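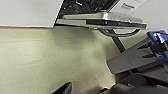
Budget for the arm and you will be broke by the time it moves, we were told at our first planning meeting, and the rest of the hour went on cables, fingers, mounts and licenses. We wrote it down as a warning and then, for several weeks, planned as if it had been said to somebody else. This report covers what the Senulell project asked for, what we would ask for now, and which parts of the vendor quotes we still don't believe.

1. What we were asked to do

Senulell is a shared project course. Each team gets a piece of the lab to look after for one term. Ours was the purchasing plan for the second manipulation station: a robot arm, a gripper with replaceable fingers, a wrist camera, and whatever it takes to keep all of that running through next year's classes. We were not asked to choose the research task. That turned out to matter, and we come back to it in section 4.

The department gave us a ceiling for accessories and upkeep of $2,827. The arm itself comes out of a different account, so it is left out of our totals. We think this split is a bad idea. It makes the arm look like the purchase and everything else look like loose change, and it lets a vendor move costs from one side to the other without anyone seeing the whole amount.

2. The quotes

We got quotes from two suppliers, Ameton and Senov. They are hard to compare, and we suspect they are meant to be.

Ameton quotes a bundle. The gripper, the camera mount and a first set of fingers come under one price, with a support plan on top. The bundle looks generous until you try to take something out of it. We asked for the price without the mount, as the lab can make its own, and got back the same total with the mount listed as "included."

Senov quotes by the part. This is easier to read and harder to trust in a different way, as several lines that we would call essential are listed as options. The power supply is an option. So is the cable that connects the gripper to the controller. A team that sorted the list by price and stopped at the required items would end up with a gripper it could not turn on.

Neither supplier would put a number on finger wear. Both said it depends on use. We agree that it depends on use. We also think that a company selling replacement fingers has a fair idea of how often people buy them.

3. Where the money goes

Our first draft of the budget put most of the money into the camera. We had read product pages and come away thinking that a sharper image would fix most problems. After time at the existing station we moved a good part of that money elsewhere.

A wrist camera goes where the wrist goes. When the arm tips, the view tips with it, and a silver device that would sit level to a person standing in the room ends up on a steep diagonal, with most of the picture given over to a plain beige surface. The fingertip at the bottom of the view is badly blurred. More pixels would give us a more detailed beige surface. They might help with small print, and we grant that: on a white panel the brand name Panasonic reads fine, and the smaller marks farther along it can't be made out at all. But nothing in our plan depends on reading small print, and we were about to pay for it anyway.

So the revised plan keeps the cheaper camera and spends on the following:

Replacement fingers. We budget for 2 full sets per term. This is a guess, and we label it as one in the spreadsheet. If it is wrong, it is wrong in the direction of having fingers left over.

Cables and strain relief. Boring, and missing from both quotes in any useful form. Cables on a moving arm get bent all day long. We put in spares for every cable that crosses a joint.

A second camera mount. The mount is cheap to make in the shop and a nuisance to wait for. We want one on the shelf.

Calibration time. This is staff time, so it doesn't appear in the accessories budget. It still costs money, and we list it with a dash in the price column so that whoever reads this next has to look at it.

Camera placement gets its own line too. A fixed camera beside the station would cover some of what the wrist camera misses, and it would cost less than the upgrade we dropped. We have left it as a maybe — we could not get enough time at the station to test it.

4. Planning without a task

The hardest part of the work was that no one could tell us what the station is for. "Manipulation" covers everything from picking up blocks to working near shelves, panels and office equipment. Those don't need the same fingers. Pointed tips suit some jobs and are hopeless for others, and a purchase made now locks in a guess.

We asked whether the order could be split, with the base items bought in May and the rest after the first weeks of class. The answer was that unspent money goes back. We understand how that rule came about. We would still like it on record that it pushes teams to buy things they can't justify yet, and that a closet of unopened accessories is what you get from it.

Our compromise is a generic set of fingers first and a credit with the supplier for the rest, if either supplier will agree to one. Senov said yes by phone. We have not seen it in writing.

5. Software

The Lã package was recommended to us for logging and scheduling. The free tier may be enough. The paid tier costs $53 a month, and the feature list is long, but when we went through it we found only one thing the lab would use that the free tier lacks, and that was longer storage. The lab already has a server. We left Lã at the free tier and wrote a short script that copies the logs over on Tuesday nights.

There is an argument that our script is the sort of thing that breaks once the team that wrote it has left. That is a reasonable objection. We have put the instructions in the shared folder, and we can't promise more than that.

6. Warranty and support

Ameton's support plan promises a reply within 7 working days. For a station used in a weekly class, that can mean a missed session before anyone has even suggested a fix. The plan also excludes damage from collisions, and a teaching arm is going to hit things. We read the exclusion several times, hoping we had misunderstood it.

We recommend skipping the plan and holding the same money as a repair reserve. One member of our team disagrees, on the grounds that reserves tend to get spent on other things before the repair comes along. We could not settle it, so both versions of the budget are attached.

7. Open items

The credit from Senov needs to be confirmed in writing before the order goes in. The shop still has to check the mount drawing against the new gripper. Shipping is missing from the Ameton quote, and our email asking for it has not been answered. Until it is, the Ameton total should be read as too low.

This site uses cookies to remember your preferences and measure traffic. By continuing to browse, you agree to our use of cookies. Accept | Manage settings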